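Saturday at the Letis Open House
Mar 29, 2025

I'd been meaning to get to the Letis furniture works for years, and this spring I finally signed up for the open house (free, but you have to grab a slot, and mine was number 86). Parking was a mess! Go in by the back gate if you ever do this.

Our guide was Delia Bustos, who started in the sanding room and now runs finishing. She walked us past the lumber racks, where the boards sit until the moisture reading settles, and then into the cutting hall, which smelled amazing. I could have stayed in there all day. She let us feel two pieces of maple, one sanded and one straight off the saw, and a kid in our group asked if he could keep the rough one. He could!
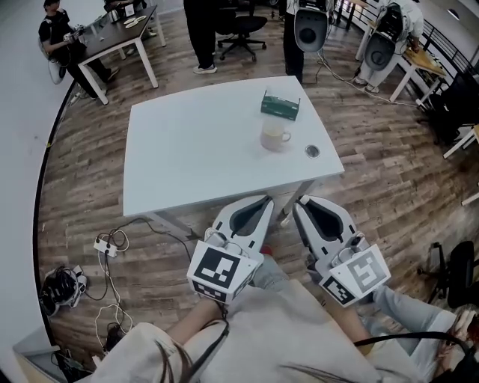
Finishing was the part I came for, because my own dining table has been sitting half-stripped in the garage since August. Delia's advice was thin coats, long waits, and no peeking. She also got me thinking about color. I'd always figured white furniture looked cold, but a plain white rectangular table on a wood-plank floor looks really good, and now I want to paint mine instead of staining it. My husband has opinions about this.

After that came the shop, where I was weak. The Ukden stools were 56 dollars each and I bought two, plus a tin of Jusura wax. Coffee and a cardamom bun from the Pramanik cart set me back less than I expected. The line moved slowly, so get your bun before the tour. Next open house is in August, and I've already put my name down.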